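Posulcombe, Sat 20 April. We're opening our second Tarel bathroom cleaning class, and I'm so happy I could mop twice! It's 4 evenings in November, and we start down low, with the glass and cabinet fronts most of us skip.

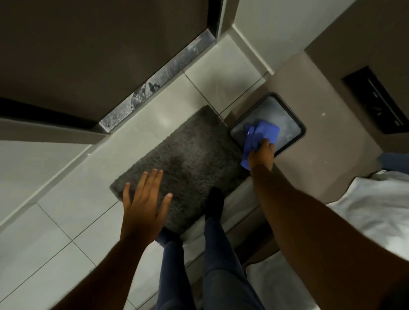
Grethe Eyvindsson wants everyone to bring their own cloths, and to keep one just for glass (she's strict on that). Places go fast, so call Maeng Hall, extension 87, and ask for me, Soledad Pruitt.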